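Cómo quitar manchas de grasa de unos vaqueros sin perder color

Tejidos y lavado > Guías > Algodón índigo

El índigo se fija en la superficie de la fibra y deja el núcleo casi sin teñir. Por ese motivo el denim pierde color con la fricción antes que con el agua, y cualquier tratamiento de manchas debe limitar el frotado. El procedimiento siguiente sirve para grasa de cocina, aceite corporal y lubricante de bicicleta en prendas de algodón con hasta un 2 % de elastano. No sirve para denim encerado ni para prendas con piezas de piel.

Material necesario

- Papel absorbente blanco, sin estampado.
- Bicarbonato sódico o fécula de maíz.
- Jabón lavavajillas líquido, transparente y sin lejía.
- Cepillo de cerda blanda.
- Un cartón rígido del ancho de la pernera.
- Detergente líquido para ropa oscura, sin blanqueantes ópticos.

Prueba previa

Aplique una gota de lavavajillas en el interior del dobladillo, espere diez minutos y presione con papel blanco. Una transferencia azul leve es normal en prendas nuevas. Si el papel queda teñido de forma intensa, diluya el jabón a partes iguales con agua y repita la prueba.

Paso 1. Absorción

Introduzca el cartón en la pernera, bajo la mancha, para que la grasa no pase a la cara opuesta. Presione con papel absorbente, sin arrastrar, y cámbielo hasta que salga limpio. Cubra la zona con una capa de bicarbonato de unos 3 mm y déjela actuar 30 minutos. Retire el polvo con el cepillo en el sentido del hilo de urdimbre, es decir, de la cintura al bajo.

Paso 2. Tensioactivo

Vuelva la prenda del revés. Deposite el lavavajillas en la cara interior de la mancha y extiéndalo con la yema del dedo hasta un centímetro más allá del borde visible. Tiempo de contacto: 15 minutos para aceite vegetal, 40 para lubricante mineral. No deje secar el producto.

Paso 3. Aclarado

Aclare con agua a 30 °C desde el revés, con un chorro de poca presión. Examine la zona a contraluz. La grasa residual se aprecia como un área más oscura y translúcida, que puede confundirse con la humedad; ante la duda, repita el paso 2 antes de lavar.

Paso 4. Lavado

Cierre cremallera y botón. Lave del revés, a 30 °C, con la carga a media capacidad y centrifugado máximo de 600 rpm. No use suavizante: deposita una película que retiene la grasa en lavados posteriores.

Paso 5. Secado

Tienda a la sombra, colgado por la cintura. No utilice secadora ni plancha mientras no haya comprobado que la mancha ha desaparecido. El calor oxida los restos de aceite y los vuelve amarillentos; en ese estado la eliminación doméstica rara vez es completa.

Manchas antiguas

En manchas de más de una semana, sustituya el lavavajillas por jabón de potasa en pasta y amplíe el contacto a dos horas, con la zona cubierta por film. Crescencio Benítez, que revisó esta guía, recomienda intercalar un aclarado a mitad del proceso cuando la tela supera las 12 onzas. En telas más ligeras no ha observado diferencia.

Doblado y almacenamiento

Guarde la prenda completamente seca. Superponga las perneras haciendo coincidir las costuras laterales, meta hacia dentro el pico del tiro y doble en tres desde el bajo. Alterne la posición de los pliegues de una vez para otra; un pliegue fijo acaba marcando una línea clara.

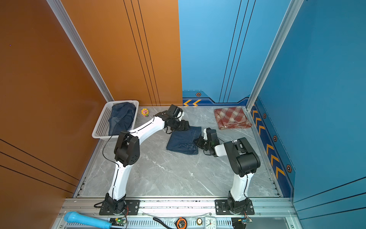 Foto: Elsa Sjögren / Skosis. Vaqueros azul oscuro doblados.

No apile más de seis prendas en la misma balda. Si alterna denim crudo con ropa clara, separe ambas con papel de seda sin ácido. Las bolsas de plástico cerradas no son adecuadas: retienen humedad y favorecen el olor a moho.

Errores frecuentes

Agua caliente sobre la mancha reciente: la grasa se fluidifica y se extiende.
Percarbonato: eficaz con vino o café, pero aclara el índigo.
Alcohol o acetona: dejan cerco y atacan el elastano.
Frotar tela contra tela: produce una zona blanquecina permanente.

Última revisión: 11 de septiembre de 2024

Guías relacionadas
Quitar resina de prendas de algodón
Lavar denim crudo por primera vez
Cambiar un botón de remache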